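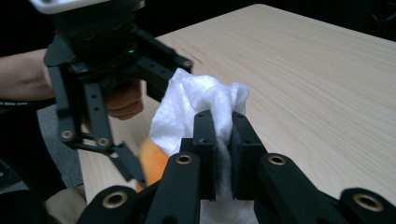
Why Does a Tissue Fall Apart but a Paper Towel Doesn't?

4 minute read

Have you ever left a tissue in your pocket and had it go through the wash? I have. Two of them, in my best black pants. I was picking white fluff off my socks until February.

But a paper towel can soak up a whole glass of spilled juice and still come away in one piece. They're both paper, so what's going on?

Let's start with what paper is. If you tear a tissue slowly and hold the ripped edge up to a window, you'll see tiny hairs sticking out. Those are fibers. Most of them come from trees, and each one is like a very skinny, squashed straw. A sheet of paper is just a huge tangle of these fibers, all lying across each other like spaghetti dropped on a plate.

What holds the tangle together?

There's no glue in most plain paper, which surprised me when I first read it. The fibers are made of stuff called cellulose (say it SELL-you-lohss), and cellulose fibers cling to each other when they dry out. Each little cling is weak. Put millions of them together and you get a sheet you can write on.

Now add water. Water loves cellulose too! It sneaks in between the fibers and grabs on, so the fibers let go of each other. The tangle gets slippery and slides apart - and that's your tissue turning to mush.

So why is a paper towel tougher?

Paper towel makers add a special ingredient called a wet-strength resin. It makes extra links between the fibers that water can't undo very easily. The fibers can still get wet, and the sheet can still drink up your juice, but the tangle stays a tangle for much longer.

Toilet paper hardly has any of that, on purpose. It's meant to break up after you flush it. Facial tissues are in between. Many have a little bit of wet strength, so they can survive a sneeze, but a ride in the washing machine is a lot to ask.

Why are tissues so soft, then?

When a tissue is being made, the wet sheet gets dried on a giant hot roller and then scraped off with a long blade. The scraping crinkles it into teeny folds, too small to notice unless you look closely. Paper people call this creping. It makes the sheet stretchy and floppy. Many tissues are also made of two or three thin layers, called plies, and you can peel them apart if you're patient (I am not).

My neighbor Apostolos Kouris used to work at a paper mill, and he told me the sheet whizzes past so fast you can't really see it moving. It just looks like a white wall.

Try it yourself

You need a tissue, a paper towel, a square of toilet paper, a bowl of water and a spoon.

1. Cut all three papers to the same size.

2. Drop them in the water and count to 30.

3. Stir gently with the spoon, and watch which one gives up first.

4. Lift out whatever is left and try pulling it.

Write down what you see, even if it isn't what I said would happen. Brands are different, and some tissues are tougher than you'd think. Then scoop the mush into the trash - please don't pour it down the sink!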